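Minutes of the Clilska owners' group, March meeting

1. Trade-in offer
The chair reported that Fakwood has confirmed its trade-in offer for the Cumska handset. Members handing in a first-model Clilska will get 13% off, on either storage size. The code works once and can't be used with the student discount. It runs for two weeks from the day the email is sent.

2. Emails not received
Several members have had no email, though their phones are registered. Fakwood's support desk says codes go out in batches and has given no end date. 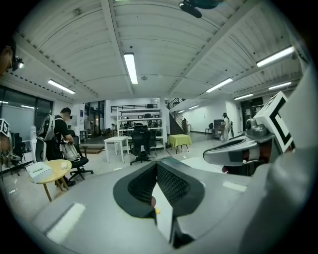

Kittipong Rungrueang said he had bought his Clilska second-hand and doubted he would ever be sent a code, as the first buyer's address was still on the account. He asked whether proof of purchase would do instead. The chair will put this to Fakwood in writing.

3. Cases
Jansen cases for the old model do not fit the Cumska. Noted.

4. Any other business
Battery replacement held over to the next meeting.

Meeting closed at 8.40 pm.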